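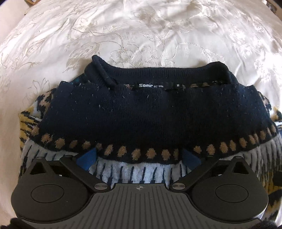
Workshop and home tips: trying out hand-held grippers on clothes and bedding

Last revised 2021-08-09

These notes come from comparing hand-held grippers on ordinary household jobs, mostly folding and sorting laundry. They are meant for people who already have a gripper or two on the bench and want to know which one to reach for. Most of the work was done by Valentyna Moroz and Mei-kuen Kwok, in bedrooms and in the back workshop at Rodilwood. Carolina Sequeira looked after the cameras.

Pick the garment before you pick the gripper

A thin cotton T-shirt tells you very little. Almost any pair of tips will take hold of it. Use a knitted jumper with some weight in it, and choose one with a pattern. A plain yoke next to a busy band is useful when you go through the footage, as you can tell at once which part of the jumper the tips went to. A row of spots along a border works like the marks on a ruler. If the tips closed two spots to the left of where you were aiming, you can see it without measuring anything.

Keep the same jumper for the whole comparison. Knits stretch with handling and the last gripper in the queue gets an easier job than the first. We turned the order round halfway through.

Lay the garment out with the neck away from you. The hem is then the nearest edge, and you work up towards the collar. Ribbed collars are the hardest place to take hold of, so leave them until you have the feel of the tool.

The surface underneath

A bed is a better test than a table. The tips can press into the mattress a little and get under the edge of the cloth, and a gripper that is poor on a hard top may do well there. Try both and write both down.

Satin covers are slippery. If you pull a jumper sideways on satin, the whole thing moves before it folds. Lift first, then carry. Embroidered satin has a second problem, in that the tips can catch the raised thread. Run a fingertip over your gripper tips before you start and sand off any sharp corner with fine paper. Mei-kuen pulled a thread on her own bedspread in April and has checked every tip since.

Shiny bedding also throws light back at the camera. A patch near a window can go nearly white and take all the detail with it. Draw a net curtain or turn the work so that the window is behind you. Turning down the exposure helps the bedding but makes dark knitwear worse, so sort out the light in the room first.

Tips and pads

We tried three sets of tips on the same body: the hard ones supplied with it, a softer pair from Burent and a pair Ngan-ling Tsai cast for us in a silicone mould.

The hard tips are good for picking up a single layer at a hem. They are poor at holding on when the weight of the jumper comes on to them.

The Burent pair hold well on wool and acrylic. They pick up lint, and after a morning's work they begin to slide. Wipe them with a damp cloth and let them dry before going on.

The cast pair hold best of all but often take two layers when you want one. For folding sleeves inwards this doesn't matter. For turning a jumper right side out it does.

Coloured tips are worth having. Blue shows up well against yellow, white and tan. Against navy it is harder to see, and we stuck a strip of pale tape along the outer edge of ours for the dark garments.

Check the screws at the pivots before each session. A quarter turn of slack at the pivot becomes a good deal of play at the tip. Don't overtighten or the arms will drag.

How to take hold

Open the tips a little wider than you think you need. Bring them down flat on the cloth, press lightly, and close slowly. A ridge of fabric should rise between them. If it doesn't, lift off and start again with more pressure. Closing faster doesn't help.

With a thick knit, aim for a seam or the line where a border meets the next band. A change in the stitch often gives the tips something to catch on.

Keep your wrist low. People who are new to the tool hold it too upright and end up poking at the cloth.

Cameras

Mount the camera so that both tips and the pivots stay in view when the gripper is fully open and fully closed. Check both ends of the travel before recording. If the body of the tool takes up the lower part of the picture, don't worry, provided you can see the cloth between the tips.

A wide lens is better for folding, as the shoulders of the jumper need to be in view as well as the hem. Carolina tried a narrower one from Clumico and liked the sharpness, but lost sight of the sleeves each time she moved in.

Dust and fluff on the lens are a constant nuisance with knitwear. Keep a lens cloth in your pocket.

Scoring

Give every gripper the same number of tries. We did 200 with each set of tips and marked each one as held, dropped or wrong layer. Do no more than 55 before a rest. Hands get tired and the later scores suffer for it, which has nothing to do with the tool.

Have one person grip and another mark the sheet. Swap over at the break.

Controllers and arms

Once you have a favourite by hand, try the same tips on an arm. Ours is a small bench arm with a Hsu controller. Set the closing force low and bring it up in steps. The setting that held a jumper hem without slipping was about a third higher than the one for a tea towel, so don't carry one number over to the other.

Start the arm 6 centimetres above the cloth and come down slowly. On a bed, allow for the mattress giving way. If the arm has no way of feeling the surface, put a board under the bedspread for the first runs and take it away later.

Looking after the jumper

Go over it with a lint roller between sessions, dark panels above all. White specks on navy are easily mistaken for snags when you are checking for damage on the recordings.

Turn the collar over and look at the brand label and size tab now and then. Loose stitching there is the first thing a hard tip will hook. If a thread has come up, work it back through with a blunt needle. Don't snip it.

Wash it cool and dry it flat. A jumper that has been tumble dried will feel different under the tips and your earlier scores won't compare.

Storing the grippers

Leave them slightly open. Soft pads pressed together in a drawer take on a flat spot. Wrap the tips in a clean duster and keep the sheet of scores with the set it belongs to.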